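프로리스게이트(Prorisgate) 물품 정리 작업장 방문 보고

작성: 딜라니 가지(Dilani Gazi)
방문일: 2021년 5월 7일
동행: 프라산나 무나싱헤(Prasanna Munasinghe)

1. 방문 목적

프릴렐(Prilell) 창고의 잡화 분류 절차를 개정하기에 앞서, 소형 생활 잡화를 상자 단위로 정리하는 프로리스게이트의 방식을 확인하였다. 4월에 받은 절차서 초안만으로는 혼합 품목의 처리 순서를 파악하기 어려웠고, 특히 플러그류와 끈이 달린 물건의 취급 기준이 빠져 있었다. 현장 안내는 에보니 화이트로(Ebony Whitelaw)가 맡았다.

2. 시설 개요

작업장은 주거용 건물 1층을 개조한 곳이다. 입구 쪽이 반입 구역, 안쪽이 분류 구역, 북측 벽면이 보관 선반이다. 선반은 전체 56칸이며 칸마다 품목군 번호가 붙어 있다. 현재 대장에 등록된 물품은 1204점이다. 대장은 종이와 전산을 병행하고, 전산 입력은 당일 마감 전에 끝내는 것이 원칙이다. 입력 담당은 닐미니 아베이세카라(Nilmini Abeysekara) 한 명이고, 부재 시에는 다음 근무일로 넘긴다. 대장 양식은 나바라트남(Navaratnam)에서 쓰던 것을 열 이름만 바꾸어 그대로 사용한다.

분류 구역에는 별도의 작업대를 두지 않고 식탁을 쓴다. 상판 위에 흰 식탁보를 깔고 그 위에 체크무늬 천을 한 겹 더 덮는다. 안내자의 설명으로는 단단한 물건을 내려놓을 때 나는 소음과 미끄러짐을 줄이려는 조치이다. 천은 매주 교체한다.

3. 분류 절차

반입된 혼합 품목은 다음 순서로 처리한다.

가. 상자를 식탁 중앙에 놓고 덮개를 연다. 재사용 상자를 우선 사용한다.
나. 전기 관련 품목(플러그 어댑터, 충전기, 케이블)을 먼저 골라낸다.
다. 컴퓨터 주변기기와 그 밖의 단단한 물건은 상자 앞쪽에 펼쳐 놓는다.
라. 끈이 달린 물건은 끈을 정돈한 뒤 마지막에 담는다.
마. 상자 외면에 품목군 번호를 적고 대장에 기입한다.

나 항의 기준은 절차서 초안에 없던 내용이다. 어댑터는 금속 핀이 다른 물건의 표면을 긁는 일이 잦아 단독으로 다룬다고 한다. 핀의 휨은 육안으로만 확인하며 통전 시험은 하지 않는다. 시험이 필요한 품목은 시카브네스(Cikavness)로 보낸다. 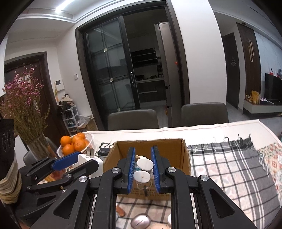 분류 구역의 식탁. 골판지가 아닌 일반 표기로는 '갈색 종이 상자'이며, 왼쪽에 금속 핀 두 개가 달린 흰색 플러그 어댑터가 보인다.

재사용 상자의 상태에는 편차가 있다. 위쪽 테두리가 거칠게 뜯긴 상자도 그대로 쓰고 있었다. 개방 상태로 선반에 올리는 경우에는 지장이 없으나, 적층 보관을 전제로 하는 프릴렐에서는 같은 기준을 적용할 수 없다. 외면에 기존 인쇄가 남아 있는 상자는 번호를 적을 면을 따로 정해야 한다. 현장에서는 인쇄가 없는 면에 적는다고 답하였으나, 선반에 꽂았을 때 그 면이 안쪽으로 들어가는 사례를 보관 선반에서 확인하였다.

끈이 달린 물건은 현장에서도 처리가 가장 더딘 품목으로 꼽았다. 고리 모양으로 늘어진 끈이 옆 물건에 걸리면 꺼낼 때 함께 딸려 나온다. 디네시 리야나게(Dinesh Liyanage)는 끈을 본체에 감아 종이띠로 고정하는 방법을 시험하고 있으며, 띠의 폭은 20mm로 정하였다. 접착식 띠는 표면에 자국이 남아 제외하였다. 고정한 물건은 대장 비고란에 '띠'라고만 적는다.

4. 보관 및 반출

품목군은 7종으로 나눈다. 전기 소품, 컴퓨터 주변기기, 주방 소품, 문구, 장식품, 끈 및 포장재, 기타이다. '기타'로 분류된 물품은 월말에 재검토한다. 4월 재검토분은 방문 시점까지 끝나지 않아 해당 선반에 반입 보류 표가 걸려 있었다.

반출은 상자 단위로만 하며 낱개 반출은 받지 않는다. 반출표는 두 장을 작성하여 한 장은 상자에 넣고 한 장은 대장에 철한다. 반출표에 개별 품명을 적지 않으므로 수령지에서 내용물을 다시 확인해야 한다. 이 점에 대해 무나싱헤가 품명 기재를 제안하였고, 화이트로는 대장 열 구성을 바꿀 때 함께 검토하겠다고 답하였다.

5. 질의 사항

- 천의 무늬가 작은 물건의 식별을 방해하지 않는가: 무지 천으로 바꾼 적이 있으나 작업자 간 의견이 갈려 현행을 유지한다고 함. 별도 기록은 없음.
- 파손품의 기준: 균열, 결손, 핀 휨. 변색은 파손으로 보지 않음.
- 어댑터의 규격별 구분: 하지 않음. 핀 형상별로 봉투를 나누는 안이 있으나 시행 전임.

6. 적용 검토

프릴렐에 바로 적용할 수 있는 항목은 전기 품목 선분리와 종이띠 고정이다. 이중 천 깔개는 현재 작업대가 고무 상판이므로 필요하지 않다. 상자 외면 표기는 위치를 짧은 면 우측 상단으로 고정하는 조건으로 도입한다. 테두리가 손상된 상자는 반입 단계에서 교체한다.

미확인 사항은 종이띠의 규격 도면, 핀 형상별 봉투 목록 초안, 월말 재검토 양식이다. 세 건 모두 아베이세카라에게 서면으로 요청하였다.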